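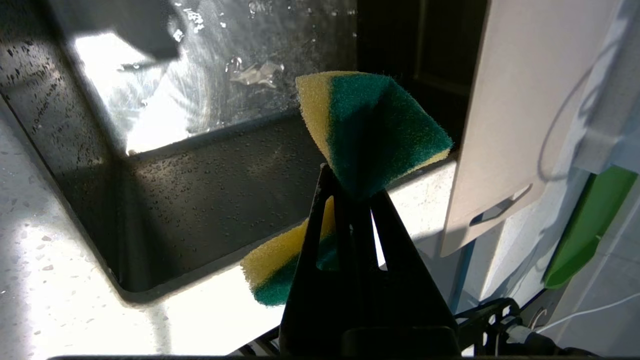
Two-layer kitchen sponge, with yellow foam and a green scouring side.

Lesholm (TV series)

Lesholm is an American daytime television serial created by Hanneke Timmermans and produced by Dreletti Television for the Fismont network. It ran for two seasons and 179 episodes, and is set in a lakeside town of the same name where everyone is either suing a relative or about to marry one. The series is remembered mainly for its recasting of the lead role in mid-sentence, for its courtroom scenes, and for a final episode that left the central trial without a verdict.

Premise

The show follows the Lazarević family, owners of the town's ferry company, and the Pruitts, who own the dock. Neither business is much use without the other, a point that several characters make in the first episode and that is then ignored for the rest of the run. Mirko Lazarević, the eldest son, returns from law school to find that his father has left the ferries to a woman described only as "the bookkeeper." She is later revealed to be his aunt, his stepmother and, during a short stretch of the second season when two writing teams were working separately, his parole officer.

The ferry itself is seldom seen. Characters enter rooms and say that they have just come off it.

Development

Timmermans had worked as a script editor on other people's serials and pitched Lesholm as a quiet legal drama for the late evening. Fismont bought it as a loud family drama for the early afternoon. The pilot was reshot with the same actors and, in most scenes, the same dialogue, delivered standing up.

Dreletti Television built the courthouse first and spent most of the set budget on it. The remaining locations, including the Lazarević mansion, the hospital and the inside of the church, were made from the courthouse with the flags taken down. Regular viewers became skilled at spotting the jury box, which served at different times as a choir stall, a hospital reception desk and a bar. 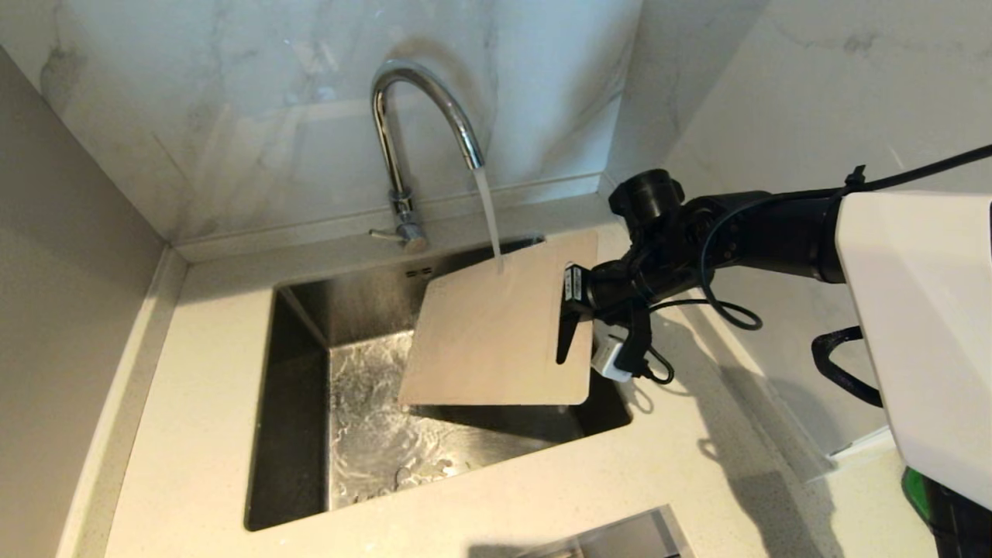 Why did the lead actor change in the middle of a scene?

The first actor's contract ended at noon on a shooting day, and the scene was only half finished. His replacement had already been hired, so the director turned Mirko's back to the camera on the word "however" and turned him around again as someone else.

The new Mirko was several inches taller. The writers covered this with a line from his mother, who remarks that he looks rested. It was the only reference the series ever made to the switch, apart from a portrait over the fireplace that continued to show the first actor until the end of the run.

Broadcast history

Fismont premiered the show in February, in the slot directly after the local news, which tended to run over. For much of the first season viewers in several cities joined each episode a few minutes in. The writers responded by placing nothing of importance before the first commercial break, a habit they kept after the problem had been solved.

The second season brought a move to mornings, then a move back, then a month in which the network listed the show in both slots and aired it in neither. Ratings fell. Fismont's explanation was that audiences were tiring of legal stories, and it ordered a medical storyline. The patient sued the hospital in the third week of it.

The last episode aired on 29th July, a Saturday, a day on which the show had never been broadcast before. Fismont had cleared an 80-minute block to fit the ending, then sold part of the block to a golf tournament. The closing scene of the Lazarević trial, with the jury filing back in and the foreman unfolding a piece of paper, stops as he opens his mouth. Viewers were taken straight to the ninth hole.

Timmermans has said in interviews that a verdict was written and filmed. She has described it as guilty on one occasion and not guilty on another. Asked about the difference, she said that she had been talking about different charges.

Reception

Critics were unkind at first and then mostly absent. One newspaper review called the acting "consistent from wall to wall," a phrase Dreletti used in its advertising for a year before somebody in the office read the rest of the paragraph. Lawyers seemed to enjoy the show a great deal. A bar association newsletter ran a monthly column on its procedural errors, and the columnist asked for more space twice.

The ending drew up to 2,000 letters of complaint. Fismont replied to all of them with a form letter that thanked the writer for their interest in golf.

Home release

A set containing the first season was issued by Dreletti and withdrawn when it was found to hold the episodes in alphabetical order by title. Some fans maintain that this is the better version, and the withdrawn set now sells for more than the corrected one. The second season has not been released. Rights to the theme music are claimed by both the composer and his brother, and the matter is before a court.

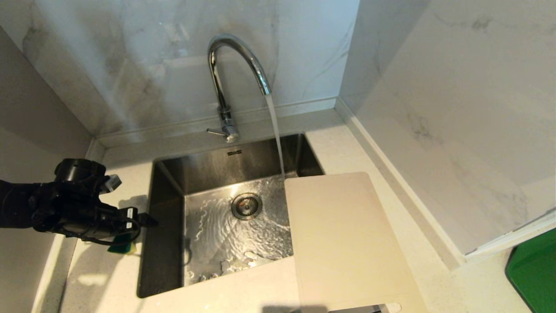 Legacy

The turn-around recast is still called "a Lesholm" by some daytime crews, generally when a contract is close to running out. The courthouse set was sold to another production, where it plays a school. Timmermans went on to develop a quiet legal drama for the late evening, which Fismont bought as a quiz show.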